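# Packing for the Ghan country, or why I can't leave the house with one bag

So we leave on Sunday, and I have been packing since what feels like Easter. Mum rang to ask if I was done and I laughed so hard I had to sit down.

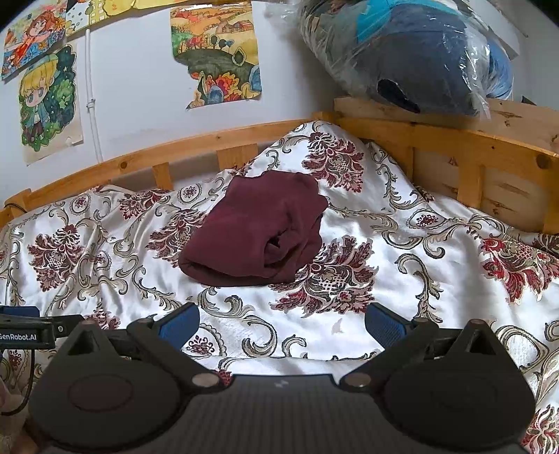

## The one bag plan

My cousin Marisol Haddad did six weeks away with a single backpack and has been insufferable ever since. Her big thing is rolling. Everything gets rolled, nothing gets hung, and you wear your boots on the plane even if it's 35 degrees in the terminal. I tried it last winter for a weekend in Adelaide and ended up with four jumpers and no undies, so I'm not sure the rolling was the problem!

This time I wrote a list. Then I wrote a second list of things I'd forgotten to put on the first one (togs, phone charger, the good torch, my glasses - yes, my glasses). The second list is longer.

## What I've learnt about the desert at night

It gets cold. I know everybody says it, and I still turned up in July a few years back with a cotton cardigan and thongs. I spent the evening wearing a beach towel like a shawl while Rafferty sat there in his beanie, eating a sausage and looking pleased with himself. So the warm stuff goes in first now, and the cute stuff fights over whatever room is left.

I've also bought a proper thermos, the Semier one with the cup that screws on top. It was 87 dollars, which I have not mentioned to Rafferty and would appreciate you not mentioning either.

## The car situation

We're doing 554 kays on the first day, which Rafferty reckons is nothing and I reckon is a lot of podcasts. He's in charge of the esky and the tyres. I'm in charge of snacks, music and asking if we should have turned back there. We had a bit of a domestic over the camp chairs - he wants the big ones with armrests, I want room for my pillow. The pillow is not negotiable. I've had it for 16 years and I've slept badly on every other pillow in this country.

## Still to do

- Ring the caravan park about late check-in
- Find the other walking sock
- Drop the spare key next door
- Get more sunscreen, the colour-free kind that doesn't wreck my shirts
- Ask Marisol if I can borrow her head net for the flies (and cop the lecture)

If you've done that drive, tell me where to stop for a decent pie. I'll be checking comments until we lose reception, probably somewhere past Port Augusta.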